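Right gripper width stuck / episodes getting rejected on upload (Clolis station)

Status: open, waiting on reply
Opened by: Stamatia Tsolakis
Project: Tanden tabletop set

Hi all, starting a thread for this so I can stop sending Markos screenshots at midnight.

Short version: we're recording two-handed tabletop examples with the handheld grippers, and a good chunk of what we upload comes back from the checker with "right width: no change." The left side is fine. Video is fine. The pose track from the marker cubes looks fine too, or at least fine enough that the checker doesn't complain. It's only the opening value on the right one, which sits at fully open for the entire episode even when I know I squeezed the thing, because I was there squeezing it!

First noticed it after lunch, when I came back to a batch of 149 episodes and found a big stripe of red down the list. I assumed I'd broken something in the config (I had touched the config that morning, so, fair guess). Put the old config back, recorded three new ones, and the first two were good and the third one was stuck again. So probably not the config.

Things I've tried so far, in the order I tried them:

Restarted the recorder. Worked for maybe ten minutes and then it came back, and now I'm not sure the restart did anything at all.

Ran the width calibration again on both grippers. Full open, full closed, full open. Right one passed. It always passes, that's what is driving me nuts. If you sit still and open and close it, the numbers move just like they should.

Swapped the USB ports on the recording machine. Same thing, and it followed the right gripper to the other port.

Changed who was recording. Same thing, so it isn't just my grip, although I do hold it kind of tight.

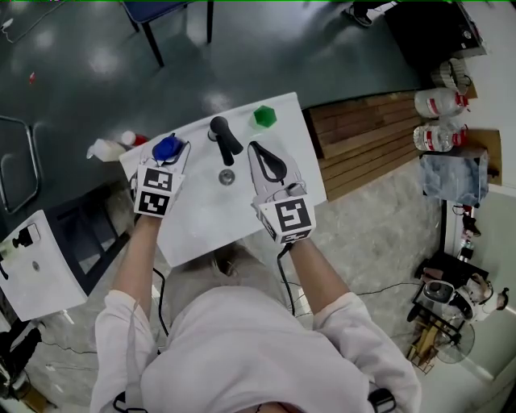 Stamatia Tsolakis

So at this point I started thinking about the cable. The one off the right gripper hangs down past your side to the floor, and every time you reach toward the far part of the table it has to come along with you. When I calibrate I'm holding the gripper close to my chest with lots of slack. When I record I'm leaned way over with both arms out. Pretty different situation for a connector!

I did a dumb little test. Left hand holding the blue piece at the near corner, same as in the normal task, and right hand going out toward the far side and back, opening and closing the whole time. Four passes. On two of them the width went flat right as my arm got near full stretch, and on one of those it never came back until I unplugged it. Near the middle of the table it didn't drop once.

That also kind of explains why the green block episodes are so much worse than the rest. It starts out at the far edge, so every single one of those needs the long reach. I had been blaming the block, sorry block.

What I'd like to know:

Can the recorder beep or something when the width value hasn't moved for a while? I'm looking down at my hands the whole episode and I don't see the screen until I'm done. By then I've happily recorded a pile of junk.

Can we save any of the bad ones? The fingers are in view a lot of the time, so maybe somebody could work the opening out from the video. If that's a week of work then forget it, I'll just record them over.

Do we have a longer cable anywhere? Jurard had a box of spares back in April but I can't find it.

Update, 4:40 pm

Markos Triantafyllou wrote back. He says don't delete anything, move the failed ones to the hold folder and tag them "width_flat_R" so he can look at the raw log. He thinks the driver keeps repeating the last good number when the sensor drops out, and that would match what I'm seeing. He also asked if I could tape the cable to my forearm with a loop of slack near the gripper. I'm doing that now. It's not comfortable but whatever.

Update, 5:25 pm

Taped. Recorded around 20 with the long reach and had one flat one. Way better, still not zero. I want to try the gripper from the Vlachopoulos kit with this same cable before I say for sure which half is bad. Leaving the ticket open, please don't use the right gripper from this station for anything that counts until I've done that.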